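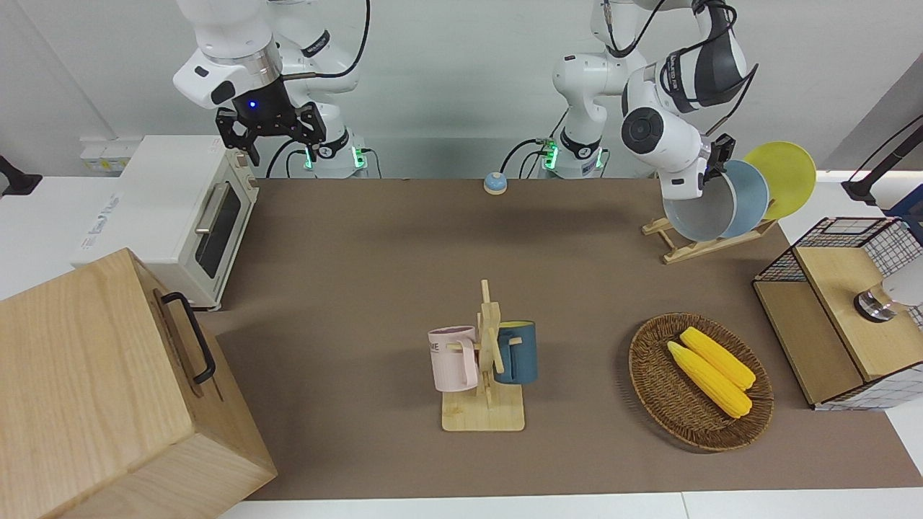
*Left gripper on the bowl in the rack, right one waiting its turn.*

Hello all,

Sorry for the slow reply, I was elbow deep in cable ties. Annelies asked:

> On 09/06/2023, Annelies Oberholzer wrote:
>
> How are you both getting on with the two-arm table? Last I heard in March you'd only got one of them talking to the laptop. And is it bolted down yet? We've got a spare bench at ours and I'm tempted to copy you, but I don't want to spend 279 on brackets and then find the thing wobbles.

Well, both arms talk now! Waltraud rewrote the startup script (she's called it Gimemholm, don't ask me) and they come up together nine times out of ten. The tenth time I pull the plug and make tea.

We've stuck to kitchen things for practice. Dish rack, mug tree, a wicker basket with two corn cobs in it, the toaster oven. The mugs are my favourite and also the biggest pain, because the handle has to come off the peg sideways and the gripper wants to go straight up. Best run so far was 12 clean lifts, and then it got the pink one stuck and I had to hit stop. The bowl is much easier, you just pinch the rim and go.

The mat was Waltraud's idea and I grumbled about it, but it's made a big difference. The white table underneath threw so much glare that the overhead view was next to useless. 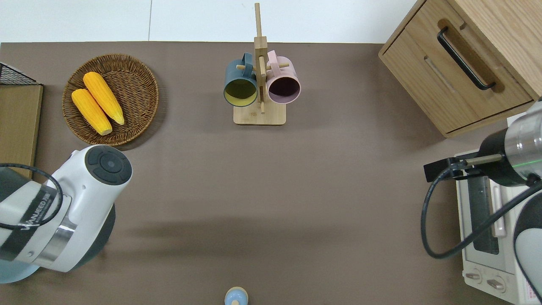

## Brackets, cables and what I'd do differently

Annelies, don't spend the 279! We used three plain clamps per arm, and it's steady enough at the speed we run. Do leave yourself slack in the gripper cable, though, mine was far too short the first time and it yanked the wrist round. I'd also set the bases roughly 90 cm apart if your bench is deep enough. Ours are closer and the elbows have met more than once.

I can send the script over if anyone wants it, comments and all. Has anybody got a softer set of finger pads they like? Ours are a bit slippery on glazed stuff.

Cheers for now, off to rescue a mug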